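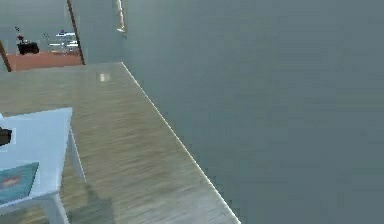 Imagen generada por ordenador. 

Tiempo de lectura: 3 minutos

Proyecto Stirkow: catalogación de la correspondencia municipal de Brotmont
Informe de avance para la Fundación Stukent
6 de octubre de 2014

Estimados señores y señoras:

Les presentamos el segundo informe sobre el trabajo de catalogación de las cartas de Brotmont. Cubre los meses desde enero hasta el cierre del verano. El informe financiero lo enviamos por separado, según el formulario que ustedes nos indicaron.

El fondo se compone de 228 cajas. En el momento de escribir estas líneas, 30 de ellas quedan todavía sin abrir, y todas pertenecen a la serie de Aguas y Caminos, que es la más desordenada. Las demás cajas tienen ya una ficha de contenido, aunque no todas las fichas están revisadas. Según nuestro plan original, la revisión debía ir al mismo paso que la descripción. Esto no lo hemos conseguido. Preferimos avanzar con la apertura, porque en varias cajas encontramos clips oxidados que manchaban el papel y convenía retirarlos pronto.

La dificultad mayor ha sido la lengua de los documentos. Una parte de las cartas está escrita en la forma antigua del dialecto local, con abreviaturas que no figuran en los manuales. Hemos preparado una lista propia, que hoy reúne 400 abreviaturas con su lectura y con la signatura donde aparecen por primera vez. Esta lista no estaba prevista en la solicitud. Pensamos que puede ser útil a otros archivos de la comarca y quisiéramos publicarla junto con el catálogo, si ustedes están de acuerdo.

Sobre las fechas: muchas cartas llevan solamente el nombre del santo del día, sin año. En estos casos ponemos el año entre corchetes cuando se deduce del asunto (una crecida del río, un pleito por la leña, el cambio de un alcalde). Cuando no se deduce, dejamos el campo vacío. Durante la primavera habíamos puesto algunas fechas con demasiada confianza y tuvimos que corregir fichas de la serie de Escuelas. La corrección está terminada. 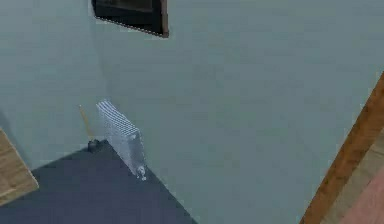 Katona nos escribió que el papel de las carpetas actuales le parece demasiado ácido para un depósito largo, y que en su opinión sería un error guardar en ellas las cartas ya limpias, aunque fuera por un solo invierno. Hemos tomado en serio esta observación. Pedimos muestras de dos papeles diferentes y elegimos el de menor gramaje, que cuesta un poco más pero permite cerrar bien las cajas. El gasto se cubre con lo que sobró en la partida de transporte, de manera que no pedimos ningún aumento.

En cuanto a la restauración, 13 cartas necesitan un tratamiento que no podemos hacer nosotros mismos. Se trata sobre todo de hojas con la tinta corroída y de un plano doblado que se rompe por los pliegues. Katona nos ha enviado un presupuesto, que adjuntamos como anexo B. Les rogamos que nos digan si este trabajo puede entrar en la subvención presente o si es necesario presentar otra solicitud.

La consulta pública empezó más tarde de lo anunciado. La sala se abre dos mañanas por semana, con cita. Las preguntas que recibimos son casi siempre de familias que buscan a un antepasado, y para ellas el índice de nombres es más importante que las descripciones. Por este motivo hemos cambiado el orden de las tareas: el índice se terminará antes que la introducción histórica. La introducción existe en borrador, pero le falta el capítulo sobre el molino y las notas están incompletas.

Para el período siguiente tenemos previsto abrir las cajas restantes de Aguas y Caminos, revisar las fichas pendientes y pasar todas las cartas limpias a las carpetas nuevas. No prevemos retraso en la entrega final, con la condición de que el papel llegue en el plazo prometido.

Anexos: A, estado de las series; B, presupuesto de restauración; C, lista de abreviaturas (versión de trabajo).

Documentos relacionados
Proyecto Stirkow: primer informe de avance
Normas de descripción para la correspondencia de Brotmont
Horario y condiciones de consulta
Fundación Stukent: formulario de informe financiero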